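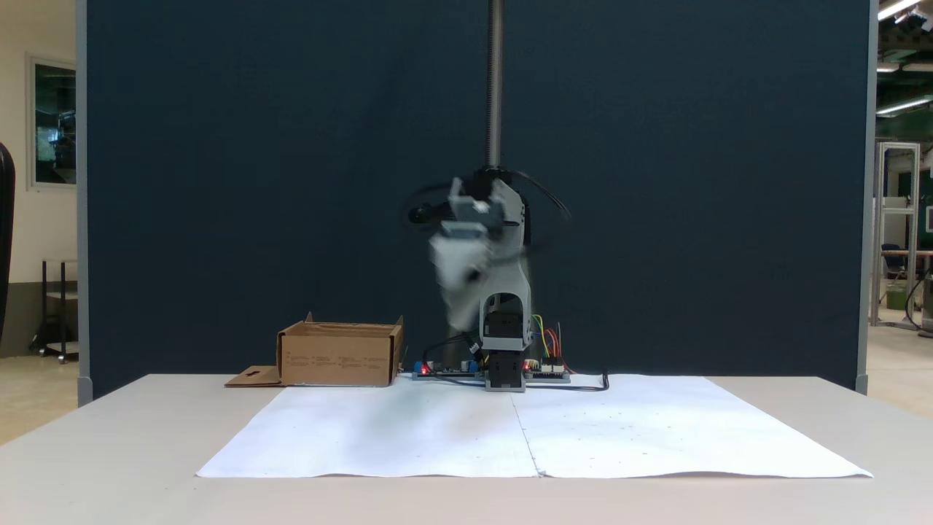

Grandach Small Builds Fund
Second progress report, Gevthorpe shared workshop
20 November 2022

The Sangkhawat arm now runs from its own table at Gevthorpe and no longer has to be packed away at the end of each session. Most of the time since our first report went into the wiring and the motion code. The electronics sit in a row along the table on both sides of the base, with the coloured jumper wires coming up from the right-hand board beside the arm. The cables to the upper joints are still long loops that swing wide when the arm moves quickly, and shortening them is on the list for the next period. The power cable runs off to the right, so the left side is free for the box.

Work completed

The printed parts have all been made again in grey. The first set flexed at the shoulder, and two of the brackets split where the screws go in. The new set has thicker walls and took 16 evenings to print on the workshop printer, which we share with other members. The servos are the ones listed in our application. The Ovberg motion library has been set up on the workshop laptop and replaces the scripts we started with. It gives us joint limits and a stop command that works from the keyboard, both of which you asked about after the first report.

The test task is unchanged: pick up a small object from the paper and put it in a cardboard box. It is a simple job, but it uses every joint, and members can see straight away whether it worked.

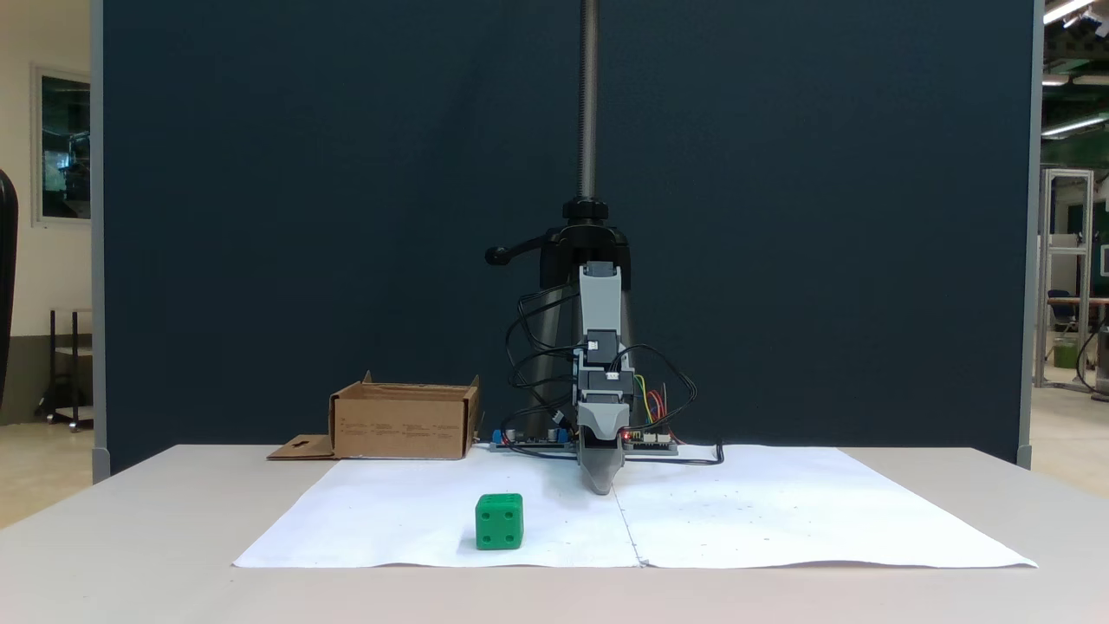
Calibration has been slower than planned. We lay paper over the table, mark points on it in pencil, drive the tip to each point and record the joint angles. For the larger area we use two sheets side by side, with the tip starting near the seam, and a green die goes down somewhere on the paper as the target. A spot well forward and to the left, like the one the die is on, is harder for us than anything close to the centre. The base joint has some play in it, and the error grows as the arm swings out to the side. We have a correction table in the code that helps on the right side. The left side still needs one.

The paper itself causes some of the trouble. It wrinkles and creeps when someone leans on the table, and then the marks no longer line up with the recorded angles. We plan to replace it with a painted board fixed down at the corners.

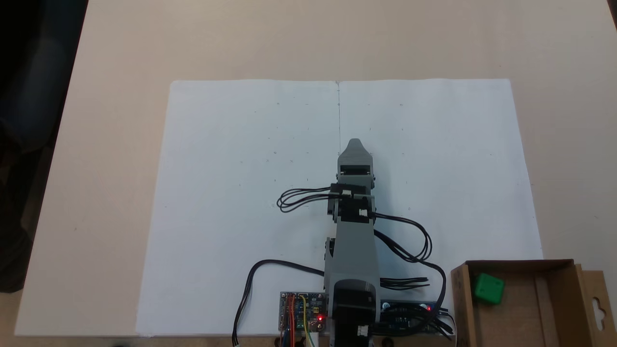
Reach check from above, gripper closed. The cube is in the box at lower right.

Gripper

The gripper fingers are on their third version. The current shape narrows to a point, and it is meant to get in beside an object without knocking it. It is less good when the arm comes down too near the middle of the cube, and the tip ends up on top of it. We are trying a slower final approach, with a short pause above the object before the last move. Foam or rubber on the inside of the fingers will be tested after that.
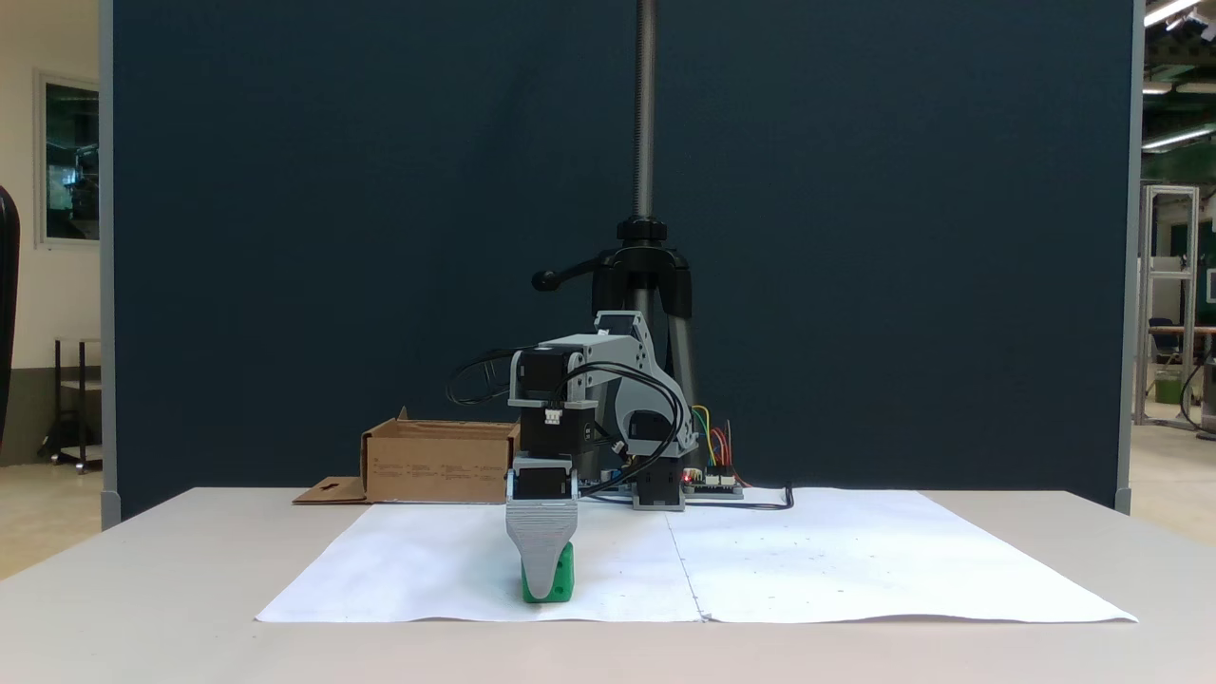

Gripper resting on the green block at the front of the table.

Spending

We have spent $3,185 of the grant to date, mostly on servos, the driver board, power supplies and filament. A further $230 is committed for spare servo gears and the board that will replace the paper. Workshop bench fees are paid by members and are not charged to the grant. Receipts are attached separately.

Delays and changes

The open session set down for early November did not go ahead. The arm was in pieces that week while the shoulder was being refitted. We would like to hold it once the left-side correction is done and the cables have been tidied. No change to the budget is needed. We do ask for approval to move the camera work into the next period, as there is little use in having the arm find objects by camera before it can reach a known point reliably.

Next steps

Shorten and clip the upper cables. Finish the correction table for the left side. Fit the painted board and mark it out again. Test the padded fingers against the plain ones. Write up the build notes and parts list so that other members can make a second arm from them. A draft of the parts list can be sent to Grandach on request.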